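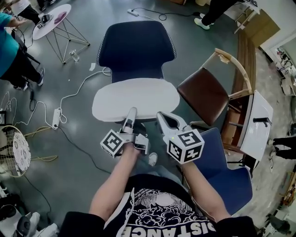 Com que frequência se deve limpar o assento estofado de uma cadeira de escritório?

Uma aspiração por semana e uma limpeza com pano húmido por mês chegam para a maioria das cadeiras usadas todos os dias. A lavagem mais a fundo, com espuma, fica para duas vezes por ano – em abril e no outono, por exemplo, quando o tempo ainda permite secar o tecido com a janela aberta.

Os tecidos claros mostram a sujidade mais cedo, sobretudo na borda da frente, onde as pernas roçam. Os escuros disfarçam as nódoas, mas acumulam o mesmo pó. O intervalo pode ser igual para os dois.

O que é preciso

Um aspirador com bocal estreito e bocal de estofos
Dois panos de microfibra brancos
Uma escova de cerdas macias
Uma taça e água morna
Detergente líquido neutro, sem corante
Uma toalha velha

Os panos devem ser brancos porque os de cor podem largar tinta quando estão molhados.

Antes de começar

Procure a etiqueta por baixo do assento. Muitos fabricantes usam um código de letras. W significa que o tecido aceita produtos à base de água. S pede solvente e não deve ser molhado. WS aceita os dois. X quer dizer apenas aspirador. As instruções que se seguem servem para W e WS.

Se a etiqueta já não existir, faça um teste num ponto escondido, de preferência na parte de baixo da borda traseira. Aplique um pouco da solução, espere 10 minutos, seque com o pano branco e veja se passou cor. Se passou, não continue.

Passo 1: aspirar

Comece pelo encosto e desça para o assento, para não sujar duas vezes a mesma zona. Use o bocal estreito nas costuras e na junção entre o encosto e o assento, onde se juntam migalhas e cabelos. Os debruns e vivos pedem algum cuidado – o bocal de plástico rijo pode puxar o fio. Nessas partes passe primeiro a escova, sem carregar, e aspire depois o que se soltou.

Passo 2: preparar a solução

Misture 200 ml de água morna com uma colher de chá de detergente. Bata com a escova até fazer espuma. Trabalha-se só com a espuma e deixa-se o líquido no fundo da taça. O enchimento demora muito mais a secar do que o tecido, e um assento encharcado fica com cheiro.

Passo 3: limpar

Apanhe espuma com a escova e espalhe-a numa área do tamanho da palma da mão. Faça movimentos curtos, sempre no sentido do tecido. Retire a espuma com um pano ligeiramente húmido e passe à área seguinte, sobrepondo um pouco as margens. Limpe o assento inteiro, de costura a costura, mesmo que a nódoa seja pequena. Limpar só a nódoa deixa muitas vezes uma auréola.

Passo 4: secar

Pressione a toalha contra o tecido com as duas mãos, sem esfregar. Deixe a cadeira num sítio arejado, longe de aquecedores, durante 9 horas ou de um dia para o outro. Não se sente antes de o assento estar seco ao toque também nas costuras.

Nódoas mais comuns

Café e chá: absorva de imediato com papel de cozinha e aplique a espuma. Se a marca persistir, junte uma colher de sopa de vinagre branco à solução e repita.

Tinta de esferográfica: toque na nódoa com um pano embebido em álcool, de fora para dentro, mudando de zona do pano a cada toque. Teste antes num ponto escondido.

Gordura: cubra com bicarbonato de sódio, deixe uma hora, aspire e siga o passo 3.

Tinta de calças de ganga: sai mal de tecidos claros. Duas ou três passagens de espuma, com secagem completa entre elas, costumam atenuar a marca. Não use lixívia, que amarelece muitas fibras sintéticas.

Rodas e base

Com a cadeira deitada sobre a toalha, retire os cabelos enrolados nos eixos com uma pinça ou uma tesoura de pontas redondas. A base limpa-se com o segundo pano e a mesma solução. Seque logo as peças metálicas.

Texto de Halima Bakilana, revisto em 15 de dezembro de 2020.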